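I have been playing Jomcombe again. I said in July that I was done with it, and I meant it at the time, but then they put out the harbour update and a free crate for anyone who hadn't logged in for a while, and I'm only human.

For anyone who hasn't come across it, Jomcombe is one of those seaside town games you play in the browser or on your phone. You start with a tea hut and a patch of sand, you sell teas to little people in hats, and bit by bit you turn the place into a proper resort. There's a pier, a row of guest houses, a bandstand, a crazy golf course (my favourite, I'll get to that) and now the harbour. You need level 15 to open the harbour, so if you're brand new you'll be a few days getting there. It goes quite quickly if you keep the tea hut topped up and don't spend your shells on hats like I did.

So, the harbour. You get one boat to begin with and you send it out for fish, and the fish goes to the chip shop, and the chip shop makes far more coins than anything else I've got. The catch is the timers. A short trip is half an hour and doesn't bring back much. The long trip is overnight and brings back up to 83 fish, but if you're late collecting they start to go off! I lost nearly a whole load the first morning as I'd overslept and then couldn't remember my password. I now check it before I've put the kettle on, so I'm up at half six looking at cartoon mackerel.

You can have 4 boats altogether. The second is cheap, the third is a bit of a stretch and the last one is 168 pearls. Pearls are the thing you can buy with real money, or you can earn them very, very slowly from the daily tasks. I'm not buying any. I did that once in Kairys, that floating islands game I went on about last year, and all I got for it was a purple gate and a feeling of shame. I'm saving up the slow way and I've got enough for the gate post, if that makes sense. (It will if you played Kairys.)

What I do like is that they've finally sorted out moving buildings. Before, you had to sell a thing and buy it back again if you'd put it in the wrong place, and you lost a third of your coins every time. Now you hold your finger on it and drag. I spent a whole evening shuffling the guest houses about so they all face the sea, and I've put the crazy golf next to the bandstand so the visitors wander between the two. I don't know if it does anything for the takings. It looks lovely though, and there's a little windmill on the last hole that goes round faster when it's raining.

A few things I'd still moan about:

- The music is the same tune as before but louder, and the mute button is hidden in the second menu under the cog.
- You can't see how long is left on a boat without going all the way down to the harbour. A little clock at the top would do.
- The seagulls. You tap them to stop them stealing chips, which was funny for one day.
- Trading is still only with people on your friends list, and mine has mostly packed it in.

About that last one – if you play and you need rope, I have mountains of it. I'm short of paint, the blue sort especially, and I'll swap at two ropes for a paint or thereabouts. Leave your town name in the comments and I'll add you. Mine has a lighthouse with a pink stripe, so you'll know when you've landed in the right place.

A couple of you asked whether I'd tried Voltora. I have, for one evening. You build power lines across a map and the whole lot goes dark if you get it wrong, and I got it wrong a lot. It's clever and I can see why people love it, but I want to sell teas to people in hats. Kavach I haven't touched. I looked at the tutorial, saw the word "siege" and closed the tab. If it's gentler than it looks then tell me and I'll give it a go over a weekend.

Next job is getting the chip shop up to its third upgrade, which needs tiles, and the tiles only come from the market in the afternoon, and they sell out. I've set an alarm on my phone for ten to three. If I manage it I'll put up the costs for each level, as I couldn't find them written down anywhere and had to guess how much to save.
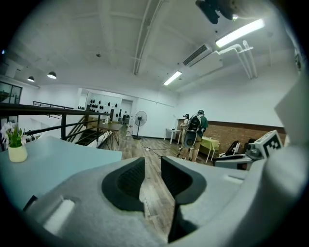
*White ceiling, long beam.*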